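Heva Bench Set: Two-Handed Box Packing with Hand-Held Grippers
Data card and README, release 2

Maintainer: Natália Rusnák, Grosano Shared Workshop
Last revised: 7th March

Summary

The Heva Bench Set is a collection of recorded demonstrations made with a pair of hand-held grippers built by members of the Grosano Shared Workshop. Each demonstration concerns small cartons, a storage box with a removable lid, and a wooden table. The set is intended for training and testing small manipulation policies on home-built arms.
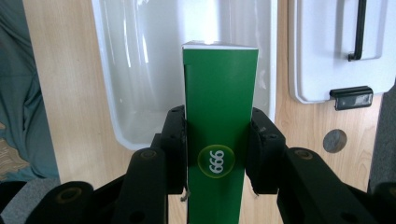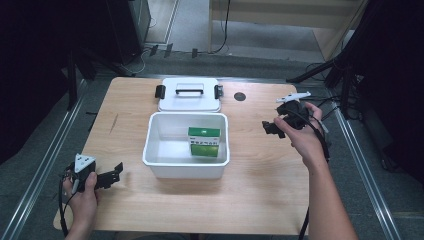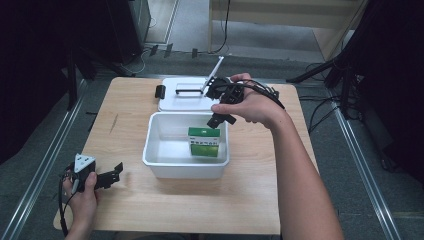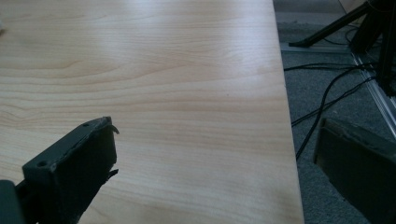 Table and carton work with the black hand-held grippers.

The release contains 1123 demonstrations. Earlier material recorded with the first version of the finger pads has been withdrawn and should not be combined with this release. The linkage of the second version has a different opening width, and values from the two versions are not comparable.

Contents of the release

The archive unpacks into a single directory named heva_bench. Within it, the folder "episodes" holds one subfolder per demonstration, numbered from zero. Each subfolder contains the video streams, a table of gripper openings, a table of gripper poses, and a short text file giving the task label. The folder "calibration" holds the lens parameters and the zero position of each gripper. The folder "parts" holds the printable files for the pads and links.

The complete archive contains 3887 files. Users who obtain a different number after unpacking should download the archive again before reporting a fault.

Task labels

place_in: a carton is placed in the open box.
take_out: a carton is removed from the open box.
lid_on: the lid is placed on the box.
lid_off: the lid is removed and set down on the table.
free: hand movement without a defined task, supplied for testing the pose tracking.

Labels were assigned by the operator at the time of recording and were reviewed once by the maintainer. Where the operator and the maintainer did not agree, the label "free" was applied. Users who require stricter labels are advised to review the video themselves.

Hardware

The grippers follow the Charvát linkage, a parallel design drawn up in the workshop and revised several times. Links and pads may be printed on any common desktop printer. Holes should be cleared by hand after printing – a pivot that binds will produce a step in the opening record that is difficult to correct afterward. Pads wear at the tip and should be replaced when the gripping surface begins to lift.

Both grippers are wired. Cables should be routed away from the operator's wrists and given enough slack to reach the far edge of the table. Recordings in which a cable pulled on a gripper were removed where they were noticed, although a small number may remain.

Timing

All streams share a common clock supplied by the Endolell recorder, a program maintained by the workshop and included in the archive. A session should not be started until the recorder reports that every stream is present. Sessions were limited to 24 minutes, after which the zero position of each gripper was checked and the drift, if any, was written to the calibration folder. The correction has not been applied to the published tables. It is left to the user.

Known limitations

The set was recorded at one workshop with a narrow range of objects. Policies trained on it alone should not be expected to handle soft packaging, bottles, or heavy items. Glare from overhead lighting affects part of the video. Depth data are not included.

Left and right grippers are stored under separate names, but in early sessions the names were exchanged. A corrected index is supplied as index_fixed.csv and should be used in place of index.csv. The older file has been kept so that existing scripts continue to run.

Terms of use

The recordings and printable parts may be used for teaching, personal projects, and research. Redistribution is permitted if this document is included without changes. Commercial use requires written permission from the workshop.

Corrections and requests

Faults should be reported in writing to the maintainer, with the episode number and the name of the affected stream. Requests for new tasks are reviewed each June. Members of the workshop may propose a recording session at any time by entering it in the bench book, together with the object list and the name of the operator responsible for the grippers during the session.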